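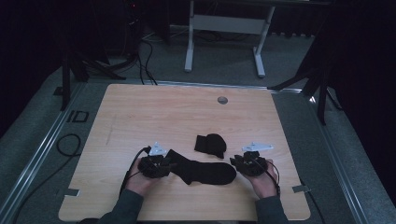

Black socks are the hardest laundry to pair, and most households own more of them than any other kind. Teodora Mujić folded clothes for a hotel in Trolavville for 13 years and now teaches a Sunday class in household laundry. She starts people on a bare stretch of table and only 2 socks. One is laid out lengthwise on pale wood, toe flat, while the other can stay bunched up until its turn comes. Against a light surface the shape of a black sock is easy to read, and a longer cuff or a narrower toe shows up right away. On a dark bedspread it doesn't.

Mujić matches by length first, then by the ribbing at the cuff. Color comes last. Blacks fade at different speeds, and she checks them by a window.

She doesn't roll socks into balls. "The outside cuff does all the stretching," she said. Her fold is toe to cuff, then in half again, and the pair stands upright in the drawer.

Singles go in a shoebox for 30 days. After that they become dust rags.

11/23/25
By Asuka Hattori

Comments

Evander Swanson: I bought the same black pair over and over so I'd never have to match. Then the store changed the toe seam.

Yoshinori Hirose: 30 days is generous. Mine get one wash.

Ignacio Whitfield: Does the upright fold work for thick wool ones? Mine spring open.

Teodora Mujić: Fold wool once only, and pack the row a little tighter.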